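The Table at Otholm

My first day at Otholm, Aba Abugri put the gripper in my hand and told me to pick things up like I was tired. I said that wouldn't be a problem. I'd been driving deliveries for Radden until the week before, and I was so tired my hair hurt.

"No, I mean natural tired," she said. "Don't perform. The last guy picked up every spoon like he was on stage."

So that was the job. You squeezed the handle, the fingers closed, the camera on top watched them do it, and somewhere down the hall a model learned what a person does about a spoon. We called each one a take. Eighty takes made a sheet, and you wanted to turn in two sheets before you went home. I did spoons, I did socks, I did a rubber duck that I got weirdly fond of. I did a Zinberg stapler that weighed as much as a brick and slid out of the fingers whenever it felt like it. Aba kept the drops, by the way! She said the model needed to see what a person does next, and what I did next was mostly swear, so it's a good thing there wasn't a microphone.

By August I had a rhythm. Reach, squeeze, lift, over, down, let go. I'd catch myself doing it at home with salad tongs.

Then one morning Aba came by with a new sheet and no box of stuff.

"Where's my stuff?" I said.

"No stuff. Empty reaches. Sixteen to start."

I laughed, but she was already writing my initials in the corner. It seems the model had gotten so sure of itself that it grabbed at everything. Show it a table and it went right down and pinched the table. It had only ever seen me come in for something, so as far as it knew there was always something. Cordeiro, the client, had watched it pinch a bare counter for most of a demo, very gently, over and over, and they had some thoughts about that.

"So what do I do?" I said.

"Go in, look, find nothing, come back out."

"How do I look? I'm a pair of fingers."

"You'll work it out," she said, and went off to get her coffee.

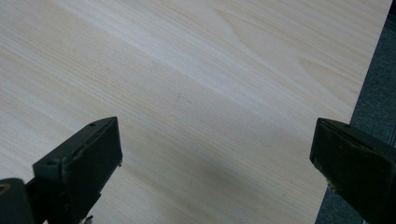

Empty reaches are the hardest thing I ever did for money, and I once carried a piano down a fire escape. I'd come in with the fingers open and right away my hand wanted to close. There was nothing between them, just that pale table with the fine lines running off on a slant, and I still wanted to close. I started noticing the table, which I'd worked on all summer and couldn't have described to a cop. It had a knot figure over on the right, all those stretched-out curves, like somebody had started drawing a hill and kept changing their mind. It had one tiny dark speck near the middle, and I swear on take seven I went for the speck. I closed on it! Aba looked up from her screen.

"Did you just try to pick up a dot?"

"It might have been a crumb."

"Was it?"

"I don't know. It's still there."

She rolled her chair over and had a look at it herself. Then she put out a finger and rubbed it, and checked the finger, and rubbed it again with her sleeve, and I could see she was about to use her nail.

"Keep that one," I said. "What I did, I mean. Isn't that what a person does next?"

She thought about it for so long that the camera put itself to sleep. Then she typed something into the notes column, and I leaned over and read it. It said: operator not convinced.

We got through the sixteen, and then she wanted more, and by the end of the day I had 68 good ones. I'd gotten better at it. The trick was to come in slow and let my wrist hang there a second, the way you stand at the fridge when you already know what's in it. Then back up and out. My shoulder ached from carrying nothing.

On my way out I stopped at the shelf and picked up the duck, by hand, and put it down again on the other side of the stapler. Aba was shutting off the lights.

"That one doesn't count," she said.

"I know," I said, and went to find my keys.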